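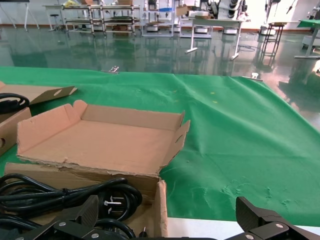

How to Record Room Sound for a 360 Video

Written by Ifeanyi Effiong, for the Lametport short film group

When people start to make 360 video, they spend almost all of their time on the picture. The sound is left for the last evening. I did the same with my first two films, and the result was that the viewer turned the head and the voices stayed in one place, like glued to the ears. In this tutorial I explain how I record the sound of a room now, so that it follows the viewer. You need an ambisonic microphone with four capsules, a recorder with four inputs, and one quiet hour.

I will use my last film, Igwe, as the case. It is a story of 18 minutes in one kitchen, with three actors who move a lot.

Before you start

Check that your recorder can link the gain of four channels. This is more important than the price of the recorder. If the four gains are different even by a small amount, the direction of the sound will be wrong and you will not easily hear why. On my recorder the link is hidden in the second page of the input menu, and after a battery change it goes back to off. I look at it every time.

Set the file format to 48 kHz and 24 bit. Some people like 96 kHz, but for headset playback I could not hear a difference, and the files become two times bigger.

Also decide where the viewer is. In 360 video the camera is a person in the room, and the microphone should be as near to this person as you can put it.

Step 1. Place the microphone

Put the microphone directly under the camera, on the same stand. Most stitching programs hide the area below the lens, so a thin microphone can disappear there. I leave 23 centimeters between the lens and the top of the microphone. If it is closer, I get a shadow in the bottom of the picture, and if it is much lower, the voices seem to come from above.

The front mark of the microphone must point in the same direction as the front lens of the camera. Write this direction down. In Igwe the front was the refrigerator, and everybody on the crew knew "refrigerator is front". It sounds childish but it saved us many questions.

If your microphone stands upside down, tell this to the recorder or write it in the notes. Otherwise left and right will be exchanged later.

Step 2. Make the room quiet

Turn off the refrigerator, the fans and any computer which is not needed. Put your car keys inside the refrigerator before you turn it off, then you cannot go home and forget to turn it on again. I learned this trick from an old sound man and I use it everywhere.

Then stand still for one minute and listen with headphones. In a normal film you can hide a noise by pointing the microphone away from it. With ambisonic recording there is no "away". In our kitchen we heard a water pipe which was running only when the neighbor took a shower, so we moved the shooting to 10 in the morning.

Step 3. Set the level

Ask the actors to play the loudest moment of the scene, from their real positions. Set the linked gain so that the loudest peak stays near -12 dB. Then do not touch it anymore during the scene. If an actor suddenly shouts, it is better to do the take again with a lower gain than to change it in the middle.

Step 4. Record a walking test

This step takes two minutes and I never skip it. One person walks in a circle around the camera, starting at the front, and says the direction aloud: "front, left, back, right". At each position the person also claps one time.

Later you will use the words for checking the rotation, and the clap for the synchronization with the picture. Without this test you will be guessing. For one early film, Rorkum, I guessed, and it was wrong by 90 degrees until a friend at the premiere asked why the door was closing behind her when she could see it in front.

Step 5. Record the scene and the empty room

Put a small wireless microphone on each actor too. The ambisonic microphone gives you the room and the direction, but in most rooms it is too far away for clean words.

After the last take, ask everybody to stay and be silent, and record two minutes of the room. Do it before the lights are moved. You will need this sound for filling the holes in the edit.

Step 6. Convert and rotate

The four raw channels are called A-format and you cannot listen to them in a useful way. Convert them to B-format with the plugin from the maker of your microphone. Choose AmbiX as the output, because the most common video players expect it.

Now I open the file in Grerix, put on the headphones and play the walking test. If "front" does not come from the front, turn the rotation dial until it does. Write the number of degrees and use the same number for all takes with this camera position. When the camera moves, make a new test and a new number.

Step 7. Add the actor microphones

Place each voice with a panner at the position where the actor is in the picture, and draw the movement by hand. Keep these voices lower than you think. I begin with the room sound only, and I bring up the voice until the words are clear, then I stop.

Cut everything below 80 Hz on the voices. For one voice I also made a small cut at 1000 Hz because it was sounding like a telephone.

Step 8. Check in the headset

Do not finish the mix on a flat screen. Export one short part, load it to the headset and turn around on a chair which rotates. Listen if the voice stays on the mouth. Then listen again with closed eyes and point with the finger to the speaker, open the eyes and see how far you were.

If the sound follows your head in the wrong direction, the channel order is usually the reason. Export again and look if the program wrote FuMa in place of AmbiX.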